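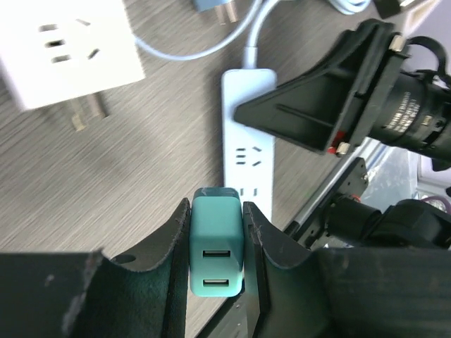 Gisov Twin-Port USB Wall Charger, Teal

Search products Go

Okay, I'll admit I ordered these for the colour first. Every charger in our house is white, every one of them wanders off, and a teal one is pretty hard for the kids to pass off as their own! Ramil Umali (he does our buying) rolled his eyes and then took two home.

It's a compact little block with two USB-A ports stacked one over the other, so your phone and your headphones can share the one outlet instead of fighting over it. I keep mine on the power strip on my desk, and there's another by the kettle for whoever turns up with a flat battery. The top is rounded, the white inserts make the slots easy to find, and it slides into a pencil case without snagging on everything.

A few bits people ask me about:

No cable in the box, sorry. Any ordinary USB-A lead will do, and the Rind braided ones are my favourite (grey or navy).

It's USB-A only. If your cable has the small oval plug on both ends, you want the Zastora instead.

Check the plug type on the order form before you pay, especially if you're buying for a trip. We do swaps within 14 days as long as it's still in the packet.

Packs of 8 are back in July, for offices and share houses. Orders in by noon Wednesday go out the same afternoon.

Jade Kershaw, Natow

235 shares
Last updated: July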